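Workshop notebook - October, started 7:40 a.m.

Stain sealer trials for the Plaltby kitchen job, second round. The first round told me very little because I wiped everything at the same time and never wrote down which cloth I used. Starting over with a proper log.

Sealers on test: the Mavstead water-based one we always buy, and the Dratodero solvent one the supplier keeps pushing. Both put on offcuts from the same block, edges taped, one coat, left overnight with the heater off. An unsealed offcut goes alongside as the control.

Staining agents are red wine, olive oil, strong coffee and lemon juice. Lemon is there for etching only. No sealer stops acid on marble and the client should hear that from us before she signs. 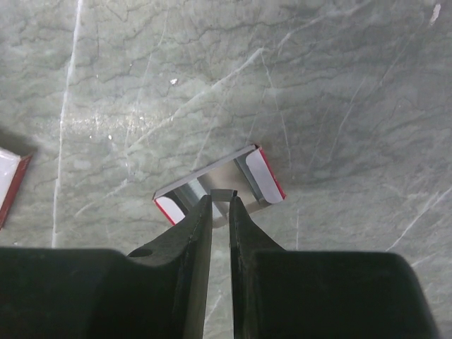 Drops went on with the pipette, watch glass over each so they don't dry out. First wipe at 19 minutes, second set left for 60. Plain water and a white cotton cloth for both, no cleaner until the readings are written down.

Short set: coffee came off both sealed pieces. Wine left a faint ring on the Mavstead and nothing on the Dratodero. Oil had gone dark on the control already.

Long set: wine ring on both now, stronger on the Mavstead. Oil fine on both. Lemon etched all three the same, dull spots you can feel with a fingernail.

Tried a poultice on the control oil spot, baking soda and water under plastic wrap. Check it tomorrow - don't lift the wrap early like last time.

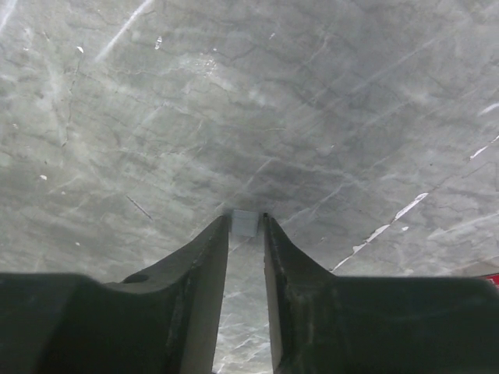 Etch spots: took one down with the 3,000 grit pad, wet, by hand. The dullness is mostly gone but the shine doesn't match the rest yet. Needs powder and a felt pad. The Illés powder tin is nearly empty, so put it on the order.

To do: second coat on fresh offcuts, both sealers, same timings. Ask the supplier for the Dratodero cure time in a cold shop, as the label only gives it for a warm room. Bin the gray cloths, they shed.

Stopped at 4:15 p.m.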